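手持夹爪示教数据采集 现场检查表及备注
项目:Prernura 瓶类物体双手操作
采集点:Pisport 二号工位
检查人:Aníbal Cáceres
复核:Hernán Sotelo
检查日期:2019年7月25日
批次目标:每名操作员 26 条有效示教

填写说明:每项填“合格”“不合格”或“待复查”。不合格项须在备注栏写明处置方式。设备序号以机身标签为准,不得沿用上一批次的记录。

一、人员与场地

1.1 操作员已签署采集同意书,面部脱敏流程已确认。
结果:合格
备注:脱敏在导出阶段执行,原始文件不出内网。

1.2 操作员着装无松散袖口,线缆不缠绕手臂,转身时不牵拉接头。
结果:合格
备注:线缆沿躯干下垂的走法可以接受,但长度余量偏大。下批次加两处固定夹,位置定在腰部和肩部。

1.3 桌面无积水、无尖锐物,桌脚锁定。
结果:合格

1.4 工位周边通道净空满足要求,座椅不得进入操作员后退范围。
结果:待复查
备注:地面标线磨损,后退范围不易辨认。重新贴线后再判。

1.5 照明无频闪,曝光锁定。
结果:合格
备注:白色墙面反光较强,自动曝光会在手臂进出时跳变,必须手动锁定后再开始录制。

二、夹爪与相机

2.1 左右夹爪开合顺畅,全行程无卡滞。
结果:合格
备注:右侧夹爪开度读数回零偏差超过内控值,重新标定后通过。标定文件已覆盖,旧文件保留备查。

2.2 指垫无脱胶、无裂纹,表面无残留胶痕。
结果:合格
备注:Segers 指垫已使用 24 个采集时段,到期更换。更换后须重测开度零点。

2.3 鱼眼镜头清洁,镜头座无松动。
结果:不合格,现场处置后合格
备注:镜头下缘有指纹。用无尘布擦拭,重拍标定板一组,重投影误差在允许范围内。

2.4 标记块贴合平整,边角无翘起,图案无污损。
结果:合格
备注:标记块为双手相对位姿的校验依据。若一条示教中连续丢失超过 13 帧,该条标为“位姿存疑”,不进入训练集,由复核人决定是否补录。

2.5 两侧时间戳同步,存储余量充足,电池电量高于下限。
结果:合格

三、被操作物体

透明瓶体是本批次的重点类别。薄壁瓶受力后变形,外形在各条示教之间不一致,属于有意保留的变化,不要求操作员将瓶身复原。但瓶口破裂或瓶壁穿孔的样品应剔除,防止划伤操作员和指垫。
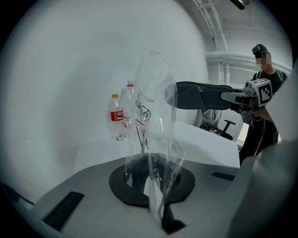 变形程度按三级登记:轻微、明显、严重。登记在录制前完成,录制后不得改动。同一只瓶子连续使用不超过五条,之后轮换,避免模型记住某一只瓶子的折痕走向。

3.1 样品已编号,变形等级已登记。
结果:合格

3.2 装有液体的瓶子瓶盖拧紧,倒置无渗漏。
结果:合格
备注:倒置检查在水槽边进行,不在采集桌上进行。

3.3 干扰物摆放与任务卡一致。
结果:不合格
备注:抽查时发现干扰物连续多条位置未变。已要求操作员每条重新摆放,前后左右均须有变化,允许与目标瓶相互遮挡。受影响的示教保留,但在元数据中标注“背景重复”。

四、录制过程

4.1 每条示教从双手静止开始,以双手静止结束。
结果:合格

4.2 接近、接触、交接、放置各阶段动作连续,无停顿等待指令。
结果:待复查
备注:交接阶段部分操作员习惯先停住再合拢,停顿时长不一。Prostavier 的切分脚本会把长停顿误判为任务结束。先调脚本阈值,再判断是否需要重录。

4.3 失败示教单独存放,不删除。
结果:合格
备注:掉落、夹偏、瓶身滑转分别使用各自的代码,不得统一填“其他”。

4.4 操作员每小时休息一次,腕部不适立即停止。
结果:合格

五、数据归档

5.1 索引总表累计 3309 条,与磁盘文件数一致。
结果:合格

5.2 校验和已生成,备份已完成。
结果:合格

5.3 元数据必填字段无空缺。
结果:不合格
备注:有两条缺少夹爪序号。根据当班领用记录补填,补填人签字。

遗留事项
1.4 重贴地面标线,责任人 Cáceres。
3.3 任务卡增加“干扰物已重摆”勾选栏,责任人 Sotelo。
4.2 阈值调整后用本批次数据回放一遍,结果附于本表之后。
遗留事项关闭前,工位可继续采集,新数据暂存待审目录。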